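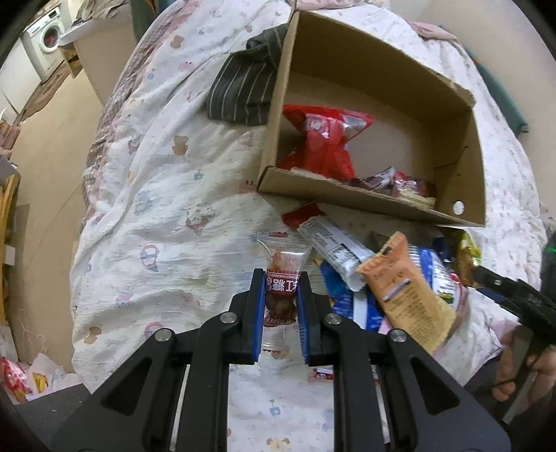
Gratstead Guest House, winter walk-through, first floor and stairs
Friday, February 7, 2020

Okay, same form as September, with my comments typed under each line because my handwriting got complaints last time. I went around with Yavuz Ağca, who held the ladder and the flashlight. Anything marked FIX needs a name next to it before the next round, please!

1. Front door and porch light
OK. The door closes by itself now (hooray), though you still have to lift it a little when it's windy. Porch light comes on at dusk.

2. Hall smoke alarm
OK. Tested with the button, very loud, sorry to the couple in the breakfast room. New battery in.

3. Landing smoke alarm
FIX. It chirps. I pressed the button and got half a beep. The sticker inside has faded so badly I can't read the year, so let's just buy a new one and write the date on the back in marker.

4. Stair carpet and rods
FIX. 2 rods are loose near the top, right where people turn with their suitcases. Yavuz pushed them back in with his thumb and I could pull them straight out again, so that doesn't count as a repair. The carpet itself is fine, a bit flat in the middle.

5. Handrail
OK. I leaned on it with everything I've got.

6. Fire extinguisher, kitchen passage
OK. Needle in the green, pin in, tag in place. Somebody has been hanging a dish towel on it again. I moved the towel, and I'd love it if it stayed moved.

7. Fire blanket
OK. Still on its hook, tapes hanging down where you can grab them.

8. Back exit
FIX. The door opens fine but there were boxes from the Baysal delivery on the inside mat, almost 6 of them deep if you include the flat ones leaning on the wall. We carried them to the shed. I know it's cold and the shed is a pain, but this is the way out if the kitchen is on fire.

9. Boiler cupboard
OK with a comment. No smell, no drips, carbon monoxide alarm tested and working. The meter on the wall reads 2496, which I'm only writing down since Brigitta asked for it. Please don't dry socks in there.

10. Bathroom outlets and fan
OK. The shaver outlet cover was cracked in September and it's been replaced. The fan rattles but it pulls, I held a square of toilet paper up to it and it stuck.

11. Window catches, upstairs
Mostly OK. The small window over the stairs won't latch unless you push the bottom corner while you turn the handle. I'd call that a FIX if a kid ever stays in that room, so let's call it a FIX.

12. Space heaters
OK. Both cords looked over end to end, no scorching on the plugs. The Brivis one tips over and shuts itself off the way it should (I tried it a few times, kind of fun). Keep them well clear of the curtains.

13. Outside steps and grit bin
FIX. Bin is nearly empty. Fescombe Road gets icy before anywhere else in town, so can we get a bag this weekend?

Copy to Brigitta Grabner for the folder. I didn't get into the attic, the hatch was painted shut.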